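September round from the Fukholm office

Quick one this month, we are short of time and the phones are mad. Holidays over, everybody back, everybody wants their windows done in the same fortnight.

First thing – the end of tenancy cleans. We did 92 of them between June and the end of August, which is a record for us and my knees know it. If you are moving out of a flat in Tomoana or Vavska before Christmas please book now. Not the week before. The letting agents there want the oven, the inside of the cupboards and the limescale on the taps all done, and they do check. Carpets are extra, always have been, see the price sheet.

Prices. Going up a bit from 2019-09-02, sorry. A standard end of tenancy on a two bedroom flat is now 1,641 and a one bedroom is 1,090. Materials included, parking not. Anyone who booked before that date pays the old price, even if the clean itself is in November. Regular customers on the weekly round stay as they are untill spring.

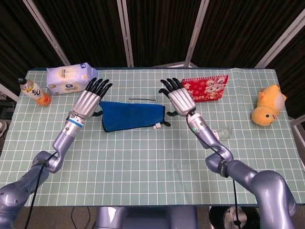

Do I have to be at home while you clean? Most people aren't – leave a key with the office or in a key safe, tell us the alarm code if there is one, and we post the key back through the door or hold on to it, whichever you ticked on the form.

Keys, while we are on it. Please put a tag on them with your booking number and NOT your address. We had a bag of five last month with nothing on at all and it took a whole morning ringing round.

Fridges and freezers. Switch them off and empty them the night before, door propped open, towel underneath. If it's still frozen solid when we get there we can't do it in the time and you'll be charged for a second visit. Same with the oven – cold please, and trays out if you want them soaked.

New area from this month, we now cover Firnari. Only the town side for now, the van can't be doing the hill road twice a day. If enough of you up there ask we will look at it again after new year. Ring first and have your postcode handy.

Oh and the limescale stuff. Several of you asked what we use on shower screens. White vinegar and warm water, left on for 20 minutes, then a proper rinse and a dry cloth. Dont use it on marble or any natural stone, it eats the surface and there is no getting that back.

Gift vouchers are back too, any amount, pick up from the office or we post them.

Office hours same as before, closed over lunch. Leave a message with your number, said slowly please.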